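Equipment Planning Forum > Capital Purchases > Handheld gripper pairs for linen handling work

Farzana Tanoli
Posted Thursday, August 19, 2021

Colleagues,

Our centre has been asked to submit a capital request for the towel folding program in the January round. The present proposal is for nine pairs of handheld grippers from Wedus, with matching tables and floor rails. The Flostel quotation is lower per pair but excludes cabling. I would welcome comments on both before the form is lodged. The work to be budgeted for is as follows.

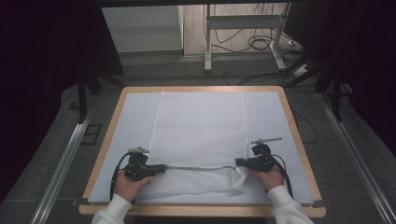 Fabric work at the table, two grippers to each operator.
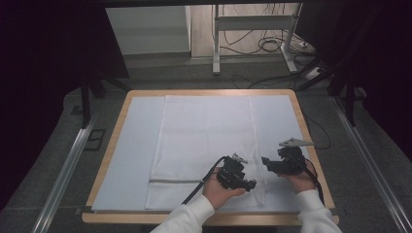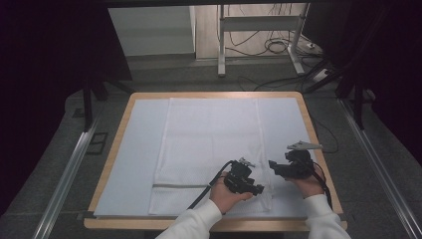 The draft allows $600 per station for consumables and spares, and 51 working days for installation and operator training. I am reasonably confident of the second figure and less so of the first.

dogar_procurement
Replying to Farzana Tanoli

The spares allowance is inadequate. In our organisation cables and finger pieces were the first items to be replaced, and neither was covered under warranty. I would recommend a separate line for each.

ops_undard
Replying to dogar_procurement

I must respectfully disagree. We have kept within a similar allowance at Undard for two budget years. Our difficulty was floor space - the rails and stands required a wider bay than the supplier's drawing suggested, and we had to revise the lease.

dogar_procurement

That may reflect your hours of use. Our stations ran more than 87 hours a fortnight.

linen_svcs_west

Has a staged purchase been considered? Three pairs in the first year would allow the Flostel and Wedus units to be compared on the same towels before the balance is committed. Our finance branch would not have approved all nine at once.

Farzana Tanoli

Thank you all. A staged purchase is possible, although Wedus has advised that its price applies only to the full order. I will ask for a revised quotation with cables and finger pieces itemised, and will measure the bays again before the form goes in.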